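Partial lunar eclipse draws a crowd to Ilton hill

17 September 2024

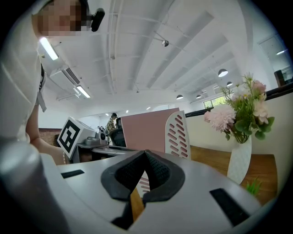

Gerrit Van Wyk said the town ought to switch off the streetlights on Wernham Road for one night, just to see what a difference it makes. He has been asking since August. No word back yet from the council on that.

The eclipse peaks late tonight over the eastern states. Only a small bite out of the top of the moon, so don't expect the full red look — that needs a total eclipse. It's also a full moon and a supermoon, a bit bigger and brighter than usual.

The Loltska Astronomy Club is opening the field behind the Steyn Library for viewing. Gates at 8:30 p.m., free, park on the gravel side. The club put out 200 flyers and 43 people had signed up by this morning. You can still just show up.

Club members are bringing 13 telescopes, mostly small ones. Saturn will be up too, close to the moon, and should be easy to find even wihtout help. Rings visible in any of the scopes, though they look pretty thin this year.

No special glasses needed. A lunar eclipse is safe to look at with the naked eye, start to finish. Binoculars are plenty.

Forecast is so-so. High cloud before sunset, clearing later. If it rains the club will move indoors and run a slide talk on moon craters instead, kids welcome, seats for 16 in the small room so come early for that one.

Bring a jacket, the field gets damp. Red flashlights only please, and dogs on a leash. Updates will be posted on the libary door and on the club's phone line.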